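Browser games, small worlds: notes for the Clerneck meetup
Speaker: Perla Quezada
11/07/2018

Slide 1. Hello, thanks to Solveig Ekström for the invite. Ask who here has played something in a browser tab at work. Wait for the hands!

Slide 2. What Krawczyk is. Multiplayer town-building game, runs in the tab, no download, no account needed for the first hour. Up to 60 players share one valley. We opened it in March and I still get a kick out of seeing strangers build a bridge together.

Slide 3. The load time story. First version took 51 seconds on Kamrul's old laptop (say this slowly, let them groan). Now it takes 5. Most of that was textures we were sending before anyone could see them. Show the graph, don't read it out.

Slide 4. Chat. I love this bit, so watch the clock. Players made their own trading language within a fortnight - "two logs north" means meet at the sawmill. We had planned a trading screen and dropped it. Mention Domnica Căpraru's idea of the notice board, which people now use for poems.

Slide 5. Lag. Shinji Kobori's trick: move the player's own character straight away and let the server correct it afterwards. Demo with the delay slider. If the wifi is bad, skip the demo and draw it on the whiteboard.

Slide 6. Keep shapes plain. Simple blocks load fast and still read well on a small screen. 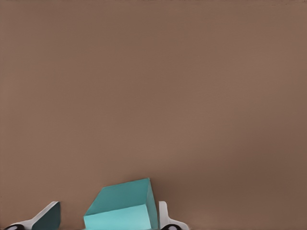

Rendered cubes on brown 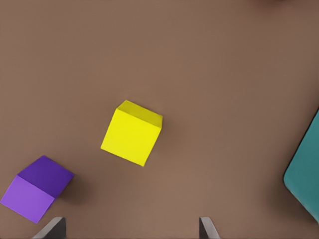 Slide 7. What's next. Boats! Then a second valley, Werholm, with weather that all players share. We have over 3 hours of wind sounds already and I want to play them all, but one clip is enough.

Slide 8. Questions. Likely ones: cheating (server checks every trade), phones (yes, but the map is fiddly), money (hats only). Leave the join link up while people pack away.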